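O preço por refeição não mede a alimentação hospitalar

Os contratos de alimentação coletiva em hospitais continuam a ser adjudicados por um único número: o custo por refeição servida. O indicador é fácil de comparar e fácil de auditar. É também insuficiente, porque conta tabuleiros entregues e ignora o que volta neles. Um almoço devolvido intacto entra na fatura com o mesmo valor que um almoço comido.

Trabalhei 16 anos em serviços de restauração hospitalar, os últimos dos quais a redigir cadernos de encargos. Em quase todos encontrei a mesma estrutura: gramagens mínimas por componente, temperatura à saída da cozinha, horário de entrega, penalizações por atraso. O consumo efetivo raramente aparece. Quando aparece, vem num anexo, sem consequência contratual. 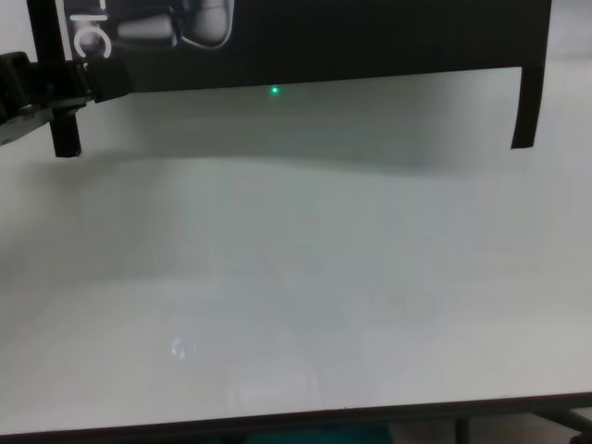

A consequência técnica é previsível. O fornecedor otimiza o que lhe é medido. Se a gramagem é verificada na linha de empratamento, a gramagem cumpre-se; se a textura do arroz depois de 2 horas em carro térmico não é verificada, deixa de ser um problema de quem cozinha. Passa a ser um problema da enfermaria, onde não há orçamento nem competência para o resolver.

Elango Mudaliar, que dirigiu a cozinha central da Kulkarni, defendia que a pesagem de restos devia ser feita por dieta e por piso, com registo por componente do prato. A objeção habitual é o custo de mão de obra. Numa unidade com 500 refeições por turno, pesar tudo é de facto impraticável. Pesar uma amostra rotativa, um piso por dia, não é. O erro de amostragem é aceitável para o fim em vista, que é detetar pratos sistematicamente rejeitados e retirá-los da ementa.

Há quem prefira resolver a questão com software. A Fitulex e a Zevisance vendem módulos de escolha de ementa à cabeceira, e a escolha prévia tem mérito: reduz a rejeição por preferência. Não reduz a rejeição por má execução. Um doente que escolheu pescada e recebeu pescada seca não come a pescada. O sistema regista a encomenda como satisfeita, e o relatório mensal melhora sem que a refeição tenha melhorado.

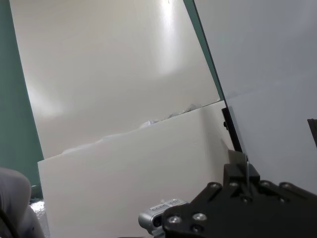
Convém separar ainda duas populações que os indicadores costumam misturar. O doente internado por poucos dias tolera uma refeição medíocre sem efeito clínico relevante. O doente idoso com internamento prolongado, não. Para este, a ingestão incompleta ao longo de semanas é matéria de prescrição e devia ser tratada com o mesmo rigor que a medicação. Um valor médio para o hospital inteiro esconde precisamente o grupo que interessa vigiar.

A minha proposta é modesta. Manter o preço por refeição como critério, mas retirar-lhe a exclusividade. Indexar uma parcela da remuneração ao consumo medido por amostragem, com limiares distintos para dietas gerais, moles e pastosas. Fazer as pesagens com pessoal do hospital e publicar os resultados internamente todos os meses.

A Driria aplicou um esquema parecido num refeitório com capacidade para 1000 lugares, em contexto industrial. A transposição para o internamento exige ajustes, sobretudo nas dietas de textura modificada, cujo peso varia com a água adicionada. O método de correção tem de constar do caderno de encargos antes do concurso, com a balança, o momento da pesagem e a tara dos recipientes especificados.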